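From: Rikel list member
To: Drelthorpe Home Bakers list
Date: 02/05/2019
Subject: Re: [drelthorpe-bakers] Starter gone sluggish, and a question about rye

Hello everybody,

I have been meaning to answer this one since it came through, and then we had family staying and the kitchen was never my own for more than ten minutes at a time. So please forgive the delay, and forgive the length too, as I know I do go on.

The message I'm replying to said:

> I've kept the same starter going since October and it was wonderful
> all through the holidays. Now it takes most of the day to rise and it
> smells sharp, a bit like nail polish remover. I feed it once a day
> with plain white flour and leave it on the counter next to the
> stove. Should I throw it out and begin again? I also have a bag of
> rye from Marchetti that I bought by mistake and I wonder if it can go
> in the jar, or if that will ruin it. I bake one loaf a week, sometimes
> two if my sister is over.
>
> Thanks for any help, I'm a bit discouraged.

First of all, please don't throw it out! That smell is almost always a hungry starter, and a hungry starter is about the easiest thing in the world to fix. Mine has smelled like that more times than I care to admit, including one spell when we went to the lake and I forgot it on top of the refrigerator, and it is still making our bread.

If it were mine I would take one good spoonful of the old stuff, put it in a clean jar, and feed it 70 grams of flour and 70 grams of water. Then do the same again twelve hours later, and keep that up for three or four days. The trick is to be a bit ruthless about how much of the old you keep. I used to hang on to half the jar every time because it seemed such a waste to part with it, and the poor thing never got enough to eat. Nowadays the extra goes into pancakes, or into those crackers with the seeds on top that somebody posted to this list a couple of years ago (I have the recipe on a card but the card has oil all over it, so if whoever sent it is still with us, would you post it again?).
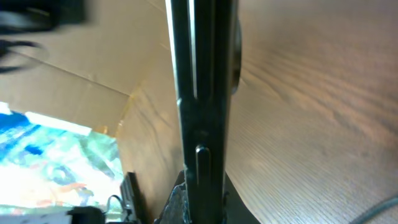

As for the spot by the stove, I'd try moving the jar. Mine sat by the stove for its first winter and it would race up and collapse before I had even noticed, and by feeding time it was sour and flat. Now it lives on the shelf in the hallway, where the house stays cooler, and it keeps to a much steadier schedule. A rubber band around the jar at the level where you started will tell you a lot. Look at it whenever you walk past.

Now, the rye. Yes, by all means put it in! You haven't made a mistake at all, you have bought your starter a present. I add one spoonful of rye to each feeding and it perks up wonderfully, usually by the second day. I have used the Marchetti flour and also the coarser one from Rarnimard, and as far as the jar is concerned I couldn't tell you the difference. For bread I do like the Rarnimard better, but it drinks more water, so go slowly and let the dough rest before you decide it's too dry.

If you'd like to use up the rest of the bag, my weekday loaf is very forgiving. It's 700 grams of flour altogether, and of that I make 147 grams rye. The odd number comes from the old scoop I learned with, which I finally put on the scale one day, and I've been too superstitious to round it off since. Everything else is plain white bread flour. Add 500 grams of water, a good handful of the lively starter and 14 grams of salt. Mix it in the evening, fold it a few times while you're doing the dishes, and let it sit overnight somewhere cool. In the morning shape it, give it another couple of hours, and bake it in a heavy pot with the lid on for the first half. It comes out darker than a white loaf and it keeps for days – my husband says it's better on the third day, though I suspect he says that so I won't feel bad about the heel.

One more thing about baking only once a week. There's no need to feed it every day if you don't want to. Once it's strong again, put it in the refrigerator right after a feeding and take it out the day before you bake. Two feedings on the counter and it should be ready to go.

And please don't be discouraged. Do write back and tell us how it's doing by the end of the week, and what your sister thinks of the rye.

Warmly, from a very floury kitchen,
your neighbor on the Drelthorpe list

P.S. I still have a spare banneton, the oval kind, if anybody local would like it. It's been used but it's been well looked after.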